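How do you keep a matte white tabletop from going gray and blotchy?
Asked in Home & Kitchen, October 2021
572 views

We bought a big white table from Sollska in March and I love it, but I'm losing my mind over the top. It's a matte finish, so there's no shine to hide anything, and after a few months it has these dull grayish patches near where everyone sits. Fruit sits out on it all day, plates get dragged across it, the usual. I've been using a regular kitchen spray and paper towels. Is that what's doing it? And is there any way to get the patches off, or do I just throw a tablecloth over it and give up? I paid 400 for this thing so I'd rather not.

3 answers

Answer from gramum_kitchen (24 helpful votes)

Don't give up yet! I had the same problem and mine was almost all cleaner buildup. A lot of kitchen sprays leave a film, and on a matte top the film grabs dust and grease from people's arms. Put a squirt of plain dish soap in a bowl of warm water, wring a soft cloth out really well, and go over the whole top (the whole thing, or you'll get a clean circle that looks worse). Then again with just water, then dry it with a towel. It took me two rounds before it looked right.

If there's still a shadow after that, try a paste of baking soda and water on one small spot near the edge first. Go easy, it can leave a shiny spot on matte if you lean on it. And please no magic erasers. I did that on my old desk and there's a polished streak on it to this day.

For plates, check the bottoms. The unglazed ring on some of them is like sandpaper. I stuck little felt dots under the ones that live on the table and lift the rest.

Answer from statilix60

tablecloth

Answer from macmathuna_d (9 helpful votes)

Agree with the soap and water, but I'd check the light before scrubbing anything. I spent half an evening going after a gray area on mine and it was the lamp being on the other side of the room. Wipe a patch, then look at it in the morning from the other end of the table. If the gray moved, it's a shadow.

Fruit by itself has never marked mine. What does is juice from a cut piece left overnight, or the wet ring under something straight from the sink. I keep a plate out for anything that's been cut, and whole apples just sit right on the table.

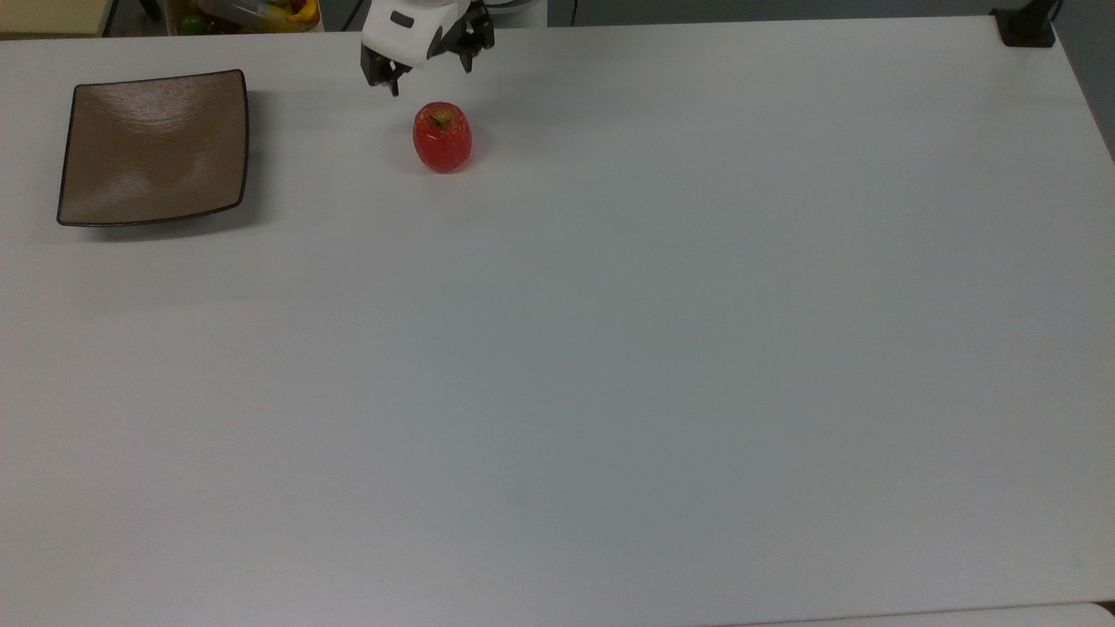 Oh, and if yours came with a care card, see whether it says anything about wax or polish. Mine said to skip both. I'd used polish once before I read it and had to wash the top three times to get rid of the smeary look.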